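List home | Threads | Authors | Search | Help

Staff Reps mailing list
Subject: Re: Shift swaps and who has to approve them
From: Thoa Doãn
Thursday, April 5, 2018

Kimutai Rotich wrote:

> Hi all, quick one from the Nostel site. We've had a new rule come
> down that any shift swap has to be signed off by a team leader 5
> days ahead. Up to now people just wrote it on the sheet and told
> whoever was opening up. I've had two people turned down this week,
> one of them for a dentist's appointment, and she ended up taking
> it as holiday. Has anyone else had this? Did you manage to get it
> changed, and if so how? I don't want to go in all guns blazing if
> the other sites are fine with it.
>
> Kimutai

Hi Kimutai (and everyone),

Oh yes, we've had this at Traltholm, and I could have written your message word for word last October! Same five days, same sheet on the wall suddenly not counting for anything. Ours came in after a Saturday when two people each thought the other was opening up and the early delivery sat outside the shutter till gone nine. So I do have a bit of sympathy for the managers, I can see how they got there, but it was a very big hammer for a fairly small nut.

What happened first was that people stopped asking. They either took holiday, like your dentist lady, or they rang in sick on the morning, and you can't really blame them if they'd been told no for something they couldn't move. Our sick days went up straight away and the office got very cross about it. I remember sitting in the back room with the rota book and a cold cup of tea, going through who'd been off and when, and nearly every single one matched a swap that had been refused. I took that in with me to the meeting and I think it did more than anything I said.

We asked for three things and got two of them. The first was that any swap between people on the same grade only needs one day's notice, as long as both of them sign. The second was that if the team leader isn't on shift, whoever is running the floor can say yes. (You'd be amazed how many swaps were being refused simply by sitting in a tray over somebody's weekend.) The one we didn't get was swapping half shifts, and I still think that's daft – most people only need a couple of hours for the doctor or a school thing, and they'd happily come back afterwards.

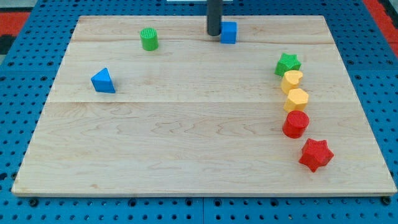
What if the other person agrees to the swap and then doesn't turn up? Whoever signed last is responsible for the shift, so it's their absence and not yours.

We had that one put in writing because it came up twice in the first month, and before that it was always the poor soul who'd asked for the swap who got the talking-to. Do get it written down, even if your manager is lovely and says everybody knows. Ours was lovely too and then she moved to Khaemba, and the new one had never heard of any of it.

On the going in all guns blazing question, I wouldn't. I'd ask for a trial. We said let's do it our way for 9 weeks and see if anyone misses an opening, and they could hardly say no to that. In the end it just carried on past the nine weeks and I don't think there was ever a proper decision. The Cakum lot went in with a petition and as far as I know they're still on the five days, though somebody from there should put me right if that's changed.

One more thing, which is a bit fiddly. Check what your handbook says about swaps over a bank holiday, as the pay follows the person who works it in ours but it didn't in the old version, and we had a terrible muddle over that at Easter. If yours doesn't say, ask payroll before you ask your manager, they're much quicker.

I can send you the wording we used if it's any help – it's only half a page and you're welcome to pinch the lot. I'm on lates until the weekend so mornings are best if you'd like to ring. And tell your colleague to ask for that holiday day back! I would.

All the best,
Thoa
Traltholm

Previous message | Next message | Reply to list

Recent threads
Lockers: who pays for a lost key?
Break times on a six-hour shift
Re: Uniform allowance and part-timers
Return to work chats, how long should they take
Can a rep sit in on an appraisal?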